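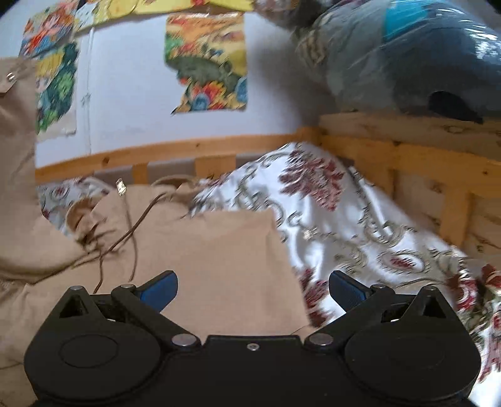

Perception et commande pour la manipulation d'objets souples
Notes de la séance 3 - Kenza Lamrani
Master Robotique, université de Gallarthorpe

Prérequis : modèle sténopé, filtre de Kalman, notions d'apprentissage par imitation. Les preuves vues au tableau ne sont pas reprises.

1. Ce qu'on prétend apprendre

On part d'une démonstration : une personne tient la pince, saisit un vêtement, le déplace, le pose. On enregistre la vidéo, la trajectoire du poignet et l'ouverture des doigts. On entraîne ensuite une politique qui, à partir des dernières observations, prédit une courte séquence d'actions. La littérature appelle cela « apprendre à manipuler ». Je vous demande de vous méfier de la formule. Ce qu'on apprend est une corrélation entre des pixels et des déplacements relatifs, sur la distribution des démonstrations. Le reste est à prouver, et on le prouve rarement.

Notations de la séance :
o_t : observation à l'instant t (image et ouverture de la pince)
T_t : pose de la pince dans le repère du monde
a_t : action, soit la pose relative entre T_t et T_t+1 plus la consigne d'ouverture
H : horizon de prédiction

L'action relative évite d'avoir à connaître la base du robot au moment de la démonstration. Elle suppose en revanche que T_t soit bien estimée, et c'est là que beaucoup de jeux de données sont moins propres qu'annoncé.

2. Estimation de la pose

La trajectoire vient d'un SLAM visuel-inertiel. Il lui faut des points d'intérêt stables. Des affiches bigarrées sur un mur en fournissent beaucoup ; une housse de couette à grandes fleurs aussi, et c'est un piège, car le tissu bouge dès qu'on tire dessus. L'algorithme suppose une scène rigide. Un point accroché à un pli qui glisse est un point faux, et un filtrage RANSAC ne le rejette que si ces points restent minoritaires.

Deuxième difficulté, le flou de bougé. Quand la pince tourne vite, le fond s'étale alors que les doigts, solidaires de la caméra, restent nets. Un score de netteté calculé sur l'image entière donnera donc une valeur flatteuse pour une image inutilisable par le SLAM. Masquez la pince avant de calculer quoi que ce soit. Cela tient en une ligne de code et je vois encore des chaînes de traitement publiées sans elle.

Le module de suivi de Rekodton, que vous utiliserez en TP, renvoie une « confiance » entre 0 et 1. La documentation ne dit pas de quoi elle est la probabilité. Traitez-la comme un score sans unité et ne la multipliez à rien.

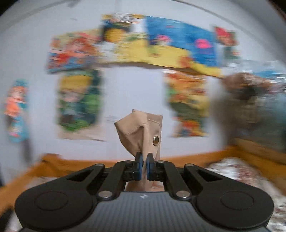
Gallarthorpe - Perception et commande, fasc. 3, p. 30

3. État de la prise

Question simple en apparence : le tissu est-il tenu ? Avec un objet rigide, l'ouverture mesurée suffit presque. Avec un vêtement, l'épaisseur entre les bouts de doigts varie selon qu'on pince un pan simple, un pli ou une couture, et un tissu fin peut se confondre avec une fermeture à vide.

On recourt alors à l'image. Un classifieur binaire « tenu / non tenu » atteint vite de bons scores. Regardez ce qu'il utilise. Si, dans les démonstrations, la pince est toujours levée devant le mur quand l'objet est tenu et toujours penchée sur le lit quand il ne l'est pas, le réseau peut répondre juste sans regarder les doigts. Réka Sárközi propose un test que je trouve sain : remplacer le fond par celui d'une autre séquence, garder les doigts et le tissu, et refaire l'évaluation. Si le score s'effondre, vous aviez un détecteur de mur.

Variante à essayer : masquer l'objet et laisser le fond. Un bon classifieur doit alors devenir incertain. S'il reste sûr de lui, même conclusion.

Attention aussi aux détails locaux. Un bouton-pression métallique ou une surpiqûre fournissent des repères commodes, mais un modèle qui s'y attache ne dira rien d'un vêtement qui en est dépourvu.

4. Commande

La politique prédit H actions, on en exécute une partie, on replanifie. Trois retards s'ajoutent : acquisition, inférence, exécution. Si vous ne les compensez pas, le robot agit sur un monde passé. Pour un chiffon posé à plat, l'erreur se voit peu. Pour un tissu suspendu qui balance, elle se voit tout de suite.

Mesurez le retard bout en bout et donnez la distribution, car une moyenne cache les pics qui font lâcher la prise.

5. Lire un résultat

L'article de Trodbridge distribué en séance annonce 88 % de réussite. Avant d'y croire :
- combien d'essais, et qui a choisi la position initiale du vêtement ?
- les vêtements de test figurent-ils dans l'entraînement ?
- qu'appelle-t-on réussite quand l'objet n'a pas d'état final unique ?
- l'essai interrompu par l'opérateur compte-t-il comme échec ?

Je n'ai trouvé de réponse claire qu'à la première question : 30 essais. Calculez l'intervalle de confiance à 95 % par la méthode de Wilson et comparez-le à l'écart revendiqué avec la méthode de référence.

Travail à rendre

Sur les 1 000 séquences du dépôt du cours, calculer la netteté avec et sans masque de la pince, tracer les deux histogrammes, puis réaliser le test d'échange de fond de la section 3. Deux pages maximum, code joint. À déposer avant le 31 décembre 2023. Les vidéos de démonstration sans chiffres ne seront pas notées.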